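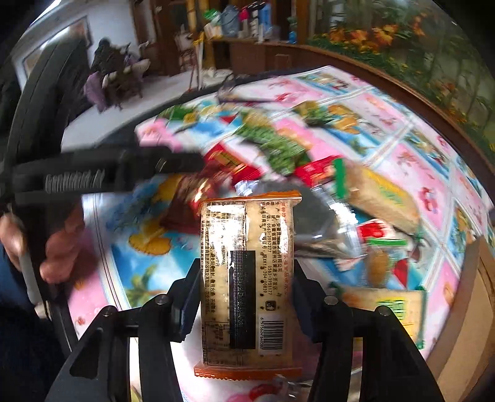
Compte rendu de la réunion du 21 décembre 2021
Projet Kimia - collecte des démonstrations de saisie

Présents : l'équipe de collecte, l'équipe d'apprentissage, un représentant de Pruninix. Excusé : le bureau de Zevcombe.

1. Approbation du compte rendu de novembre
Il est approuvé avec une correction : le dépôt des données se fait chez Haugen, et pas chez Pruninix comme il était écrit.

2. État de la collecte
Nous avons reçu 412 démonstrations avec les pinces à main. Après la relecture, 95 sont refusées, la plupart pour un début coupé. L'équipe d'apprentissage demande que l'opérateur attende deux secondes avant le premier geste.

3. Série « paquets de snacks »
La série est faite à deux pinces, sur une table avec nappe imprimée. L'équipe d'apprentissage trouve que les sachets souples sont les plus utiles, parce que le film se plie sous les doigts et que le modèle connaît surtout des boîtes. Une discussion a eu lieu sur la nappe : faut-il garder les motifs, ou prendre aussi une table nue ? Décision : on garde la nappe pour cette série et on refait 24 démonstrations sans nappe, pour comparer.
Il est rappelé de changer la place des paquets entre deux prises. Dans plusieurs fichiers l'ordre est resté le même.

4. Annotation
Le mot « biscuit » est employé pour des produits assez différents. Pruninix propose de noter d'abord l'emballage (sachet, boîte), ensuite le contenu si on le voit. Accepté. Les textes imprimés en chinois ne seront pas transcrits pour le moment - la question reviendra avec le budget.

5. Matériel
Les patins des doigts s'usent. Haugen peut en livrer 14, le délai n'est pas confirmé. L'équipe de collecte notera sur la fiche la date de chaque remplacement.

6. Divers
Zevcombe demande un accès en lecture aux fichiers refusés. Pas d'opposition.

À faire avant la prochaine réunion : consigne écrite pour le début des prises (équipe de collecte), nouvelle liste d'étiquettes (Pruninix), ouverture de l'accès (Haugen).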